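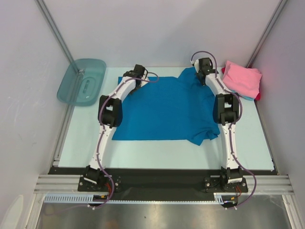
The flicker on the old board was never right, Katalin Sárközi wrote under the first notice of the recall, and she had told the company so in February. The furnace glow pulsed at the same speed as the cabin lamps, she wrote, so the whole engine looked like it was on one switch.

Her comment was one of many that model builders left on the Dastetti site after the company said it would replace the circuit board in its light and sound kit for the Gulyás steam tram. The kit fits the large Gulyás plastic model and has been on sale since February. Dastetti announced the replacement on 31 December 2025 and posted new wiring instructions with it.

The fault is in how the board shares power between the lights and the speaker. When the whistle plays, the voltage to the lighting side drops, and the firebox, headlight and cabin lamps dim together. On some boards the lights then come back at the wrong brightness and stay there until the kit is switched off. Dastetti says the fault does not cause overheating and that there is no need to pull a board out of a finished model if the owner is happy with how it runs.

The new board, marked Revision C near the battery plug, has separate supplies for light and sound. The firebox now has its own flicker pattern made from two orange LEDs and one red, and it no longer follows the cabin lamps. The kit still has nine LEDs in all, and the holes to be drilled in the boiler and cab floor have not moved. Anyone who has already drilled a model can use the same holes.

Sound has been changed as well. The first version came with 11 clips, and two of them, the brake release and the long whistle, were cut short by a mistake in the file. Both now play to the end. The bell has been made quieter. Dastetti did not add new clips, though several owners had asked for a station call and track noise.

Fanni Lakatos, who wrote the new instructions for Dastetti, said most of the letters she saw were about the wires and had little to do with the dimming. The old sheet showed the headlight lead going through the left side of the smokebox, where it gets pinched when the front door is glued on. The new sheet takes it under the boiler and up through the saddle. "If your tram is already closed up and the headlight works, leave it alone," Lakatos said. "The new route is for people who haven't glued the door."

Owners can get the Revision C board free by sending in the serial number from the old one. It is on a paper label on the underside, and if the label is gone the company will take a picture of the board and the order number. The old board does not have to be returned. Kits bought through Goltley, the mail-order shop that carries most of the Dastetti line, are covered in the same way, but Goltley customers should write to Dastetti directly. The shop has no replacement boards in stock.

The first 100 boards are ready to ship. They will go out in the order the requests come in, and the next group is expected in February. Dastetti would not say how many kits it has sold.

Changing the board takes a small screwdriver and, on early kits, a soldering iron. Later kits have push-in plugs for all the leads except the speaker. The two speaker wires are soldered on every version and can go on either way around. The LED leads cannot. The red wire goes to the pad with the square outline, and the instructions repeat this on each page. The company suggests testing every light with the new board outside the model before any cab parts are glued down.

Battery life should be a little shorter with the new board when sound is in use. The kit still runs on three AA cells in a holder that sits inside the display base. It can also run from a wall adapter, sold separately. The plug is the same size as before, but adapters rated for the older Dastetti boat kits should not be used with it, as they put out a higher voltage.

The recall does not cover the Clandis snowplow kit, which uses a different board and has no speaker. Some owners reported dim headlights on the Clandis, and Dastetti says those cases were traced to a loose plug behind the blade. A drop of white glue on the plug housing holds it in place.

The built and lit tram, sold as a finished display piece for $355, will be held back until all units have the new board. People with an order for one will get an e-mail with a new ship date and may cancel for a full refund. The price is staying the same.

Sárközi added a second comment later. She had asked for a board, she wrote, but her tram was sealed and weathered and she was not sure she could get the cab roof off without breaking the rain gutters. Lakatos answered that on most builds the board can be reached from below by taking out the rear truck and the two floor screws behind it, with the roof left on. The plugs on the cab side are hard to grip through the opening, and she recommended bent tweezers.

Requests for boards can be sent through the parts form on the Dastetti site. Both versions of the instructions will stay up for download, with the old sheet marked "Revision B and earlier."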